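Support > Community > Solved logs > Network and Wi-Fi

Filed under: slow connection, dropouts, cabling, long reads

Posted in March by the Skondthorpe workshop desk

Status: solved (leaving it open a few more days in case it comes back)

Right, I promised I'd write this one up properly and I'm so pleased to be able to. If you've got a Brarkix mesh kit and it keeps dropping one node in the afternoon, please read to the end before you send it back!

The set-up. Three Brarkix nodes across our unit in Skondthorpe. Main one in the office next to the router, one in the corridor, one in the big room at the back. Firmware is 204 on all of them. The back room node is fed by a cable that runs through the ceiling, put in long before we moved here.

The fault. Every day from lunch onwards the back room node went amber, came back, went amber again. Mornings were perfect. Speeds in the office never moved from 200, but in the back room we'd get up to 51 and then nothing at all. Laptops hung on to the node even when it had no connection behind it, so people thought the whole internet was down.

First attempt: restarted everything in order, router first, then the nodes. Good for the rest of the morning, amber again by 1 pm.

Second attempt: rolled the back room node back one firmware version. Exactly the same, so I put 204 back on.

Third attempt: swapped the corridor and back room nodes over. I was sure this would do it. The fault stayed in the back room, which cheered me up no end, as it meant the node itself was fine and we could stop blaming Brarkix.

After that I moved the node off its shelf and took it round the room, trying it wirelessly from each bench with the cable unplugged. It held on at every one of them, a bit slow but steady.
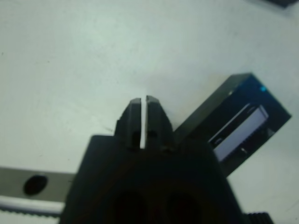
Back room, white worktop.

So wireless was fine and the cable was not. I plugged the cable back in and watched the log page (Advanced, then Events, and do turn on the time column, it's off by default). The port was dropping from full speed to the slowest setting, then losing link for 16 seconds, then starting over. Lovely clear pattern once you can see it.

My next thought was the switch in the office. It's an old Pacheco and the label has long since gone. I tried a different port, then a different patch lead, then borrowed the little spare switch from the front desk.
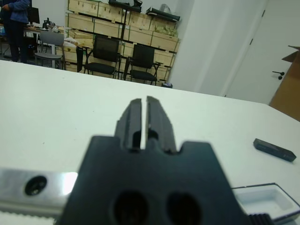

None of it made any difference, but each of those took two minutes and I'd still do them first. A patch lead is the cheapest thing in the building and I've been caught out by one before.

That left the ceiling. Up the ladder with a torch, four tiles along from the door, and there it was - the cable had been joined halfway with a push-fit coupler, and the coupler was lying right on top of the heating pipe. The heating in our unit comes on at noon. I may have cheered out loud. 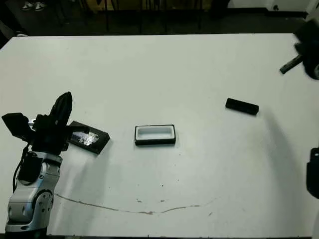
Same room, from further back, with the arm on the left.

The fix. I used a Putex outdoor-grade cable, one single run from the office to the back room with no joins, clipped well away from the pipe. Took most of an afternoon and a lot of dust. New ends on both sides, tested each pair, plugged in. Green straight away.

Since then: no drops in the log at all, and the back room now gets the full 200. I've left the heating on all day on purpose to give it a proper go and it hasn't blinked.

If yours is doing something similar, have a look at what time it starts and what else in the building switches on then. And please do check for couplers in old cabling, they're easy to miss from the ground.

One thing I still haven't sorted: the corridor node shows the wrong time in its log, an hour behind the other two. It does no harm as far as I can tell, but if anyone knows where that setting lives I'd love to hear. I've looked under Advanced and under System.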